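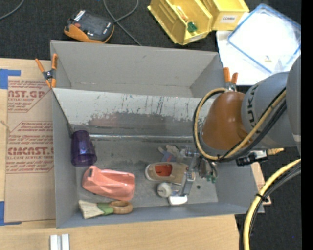

Rodrigo Cordero asked whether the vesting contract could be read separately from the token contract, and whether the balances in the export include tokens that are still locked. Yes to both. The files were split after his note, and the column names below follow the new layout.

Projects > Flusimov > Token ledger export > README

Last updated: 5/10/19

# Flusimov token ledger export

This folder holds a flat export of the Flusimov token ledger, plus the source for the two smart contracts that write to it. It is meant for people who want to check allocations, build a block explorer view, or test their own accounting scripts without running a full node.

The export covers the presale and the first public round. It does not cover trades made on outside exchanges after tokens left a Flusimov wallet, except where they show up as ordinary transfers on the chain.

## Contents

- `transfers.csv` — one row per transfer event, 1946 rows
- `holders.csv` — one row per address, with balance at the final block
- `vesting.csv` — one row per lock, with start block and release block
- `contracts/` — source for the token contract and the vesting contract
- `tools/` — the Firelano export script and a small checker

## Fields in transfers.csv

- `block`: block number, integer
- `tx`: transaction hash, lower case, with the 0x prefix
- `from`, `to`: addresses, lower case, no checksum
- `amount`: whole units as a decimal string, 8 places
- `kind`: one of `mint`, `move`, `lock`, `release`, `burn`

Amounts are stored as strings on purpose. Some spreadsheet programs read them as floating point numbers and round the last digits. If you open the file in one of those, set the column type to text first.

A `lock` row moves tokens from the buyer's address to the vesting contract. A `release` row moves them back. Neither one changes the total supply.

## Fields in holders.csv

- `address`
- `free`: tokens the holder can move
- `locked`: tokens held by the vesting contract for that holder
- `total`: the sum of the two

Older copies of this file had only a `balance` column, and it was the same as `total`. Scripts written for that version need one line changed.

## How the export was made

Firelano reads event logs from a local node and writes them out in block order. Within a block, rows follow the log index. The node was fully synced before the run, and the script stops at a fixed block so that two people running it get the same file.

Yayra Dogbe ran the export a second time on a separate machine. The two outputs matched after line endings were made the same. The first run had been done on Windows, so use `--lf` if you are comparing files byte by byte.

## Running the checker

 python tools/check.py --dir . --lf

The checker adds up every `mint` and `burn`, compares the result with the sum of `total` in the holders file, and prints any address where the two disagree. It also looks for locks with a release block earlier than the start block. A clean run prints `ok` and nothing else.

Memory use is small. The script reads 500 rows at a time, and you can change that with `--batch`.

## Known problems

- Two early mint transactions were sent to the wrong address and burned in April. Both the mints and the burns are left in the file — removing them would break the supply check.
- Addresses belonging to Osei, the custody service, are pooled. One address there may stand for many buyers, so `holders.csv` should not be used to estimate the number of people who took part.
- The Goltis bridge contract uses its own event names. Firelano maps them to `move`, and the original names are lost.
- `vesting.csv` gives block numbers only. Converting them to calendar dates depends on block times, and we have not tried to do that here.

## Privacy

No names, email addresses or identity documents are in the export. Everything in it can be read from the public chain. Please do not open issues that link an address to a named person.

## License and use

The data files may be copied and changed with credit to the project. The contract source keeps the license stated at the top of each file. Nothing in this folder is an offer to sell tokens or advice about buying them.

## Changes

- Split locked and free balances in `holders.csv`
- Moved vesting source into its own file
- Added `--lf` to the checker
- Fixed a missing header in `vesting.csv`

Send corrections as a pull request against the `export` branch, with the transaction hash in the title.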